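The Case for the Cleared Table

Position paper of the Romwood Household Practice Forum
10 July 2020

We use cookies to remember your preferences and to count visits to our pages. By continuing to read, you accept our cookie notice. Accept / Settings

The household table has lost its standing. In most of the homes known to this Forum, it is the place where things are put down, and where they stay. Groceries arrive on it and are half unpacked. Cups are left on it after the drink is finished. A cloth is used to wipe one corner and is then dropped beside the spot it wiped. By evening the family eats at the end that happens to be free, or carries its plates to another room.

The Forum has held for several years that this matters more than is commonly allowed. Our earlier papers dealt with storage, and in particular with the pantry shelf and the cabinet under the sink. We now believe that we began in the wrong place. A household may own excellent cabinets and still live on top of its table. The question of where things are stored comes second to the question of where they are set down.

In April the Forum invited member households in Jadendale and Hikwood to keep a written record of their kitchen tables. There were 70 replies. Each household noted, at the end of the day, what was on the table and how long it had been there. The records make plain reading. Few of the objects listed were large, and hardly any were without a proper home elsewhere in the house. They were cartons, cups, sponges, mail, a child's toy, the cap of a bottle that had itself been put away. One household in Hikwood recorded the same jar of buttons for 12 days running, and on the last day added a second jar.

It is often said in reply that a busy table is the sign of a busy and contented home. The Forum does not dismiss this view. A table that is never used is a poor piece of furniture, and we have no wish to see families live as if in a showroom. We would point out, however, that clutter and use are different matters. A table on which dough has been rolled, or a dress pattern laid out, is in use. A table on which the rolling pin has lain since the previous weekend is merely occupied, and the next person who wishes to roll dough must first clear it. The cost falls on whoever comes second.

There is also the matter of mixed kinds. Food, cleaning articles and playthings each have their own place in a house, and the table is where they meet. A sponge belongs beside the sink. A soft toy belongs in a bedroom or a basket. A carton of milk belongs in the refrigerator. When all of these share one cloth, the person clearing up must make several journeys in several directions, and will commonly put off all of them. Our respondents described this with some feeling. The carton alone would have been put away at once; it was the toy lying behind it, which had to go upstairs, that caused the whole job to be left until morning.

The Forum therefore recommends that clearing be done by kind and never by nearness. The usual habit is to begin at one edge and work across, picking up whatever comes to hand. This feels orderly and is slow. We advise that food and drink be dealt with first, in a single pass, whatever else is in the way. Empty cups and packaging should follow, then cloths and sponges. Toys and papers come last, as they travel farthest and spoil least.
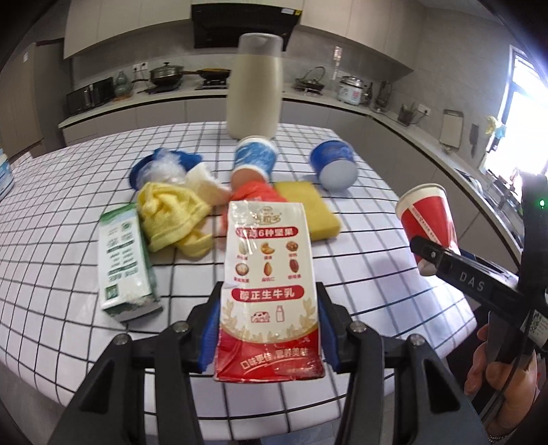
Milk, paper cups, a sponge, rumpled yellow cloths and a plush toy make up a very ordinary tabletop, and by the order set out in this paper the milk would be attended to before anything else. The cups are next. A cup lying on its side holds its place on a table just as firmly as one standing up, and takes rather more room.

A member writing from Jadendale under the name Olteanu disagrees. In Olteanu's opinion the cloths should be taken up first, since a crumpled cloth hides crumbs, spoons and small toys, and a person who has cleared all the food will only find more of it underneath. Olteanu adds that in a house with children the soft toys ought to be removed before any carton is touched, in case of spills, and that the Forum's order was plainly drawn up by people whose toys are all in the attic.

The objection is a fair one and has been discussed at length. On the matter of spills we concede the point, and a household with small children may reasonably move the toys to a chair before starting. On the matter of cloths we remain of our original opinion. A cloth that is lifted early must be put somewhere, and in practice it is put back down on the table. It should be left where it is until the food has gone, then shaken out over the sink and hung up or sent to the wash.

A word should be said about tablecloths. Some members hold that a cloth on the table encourages clutter by softening the surface and hiding marks. Others, particularly in Romwood, report that a pale or patterned cloth makes stray objects easier to notice and so brings them to an end sooner. The records did not settle the question. The Forum makes no recommendation, beyond asking that the cloth be taken off and washed with reasonable frequency - which, of course, requires that the table be cleared.

As to how often the full clearing should be done, once a day is sufficient, and the hour before the evening meal is the best time for it. A shorter clearing after breakfast is welcome where the morning allows. We suggest that no more than 3 articles be permitted to stay on the table overnight, and that the household agree among themselves what these are to be. A fruit bowl, a salt cellar and a lamp would be a sensible choice. A household that prefers a vase may give up the lamp.

Members who wish to keep a table record of their own may request the printed sheet from the Romwood office. Sheets are supplied in pads of 100.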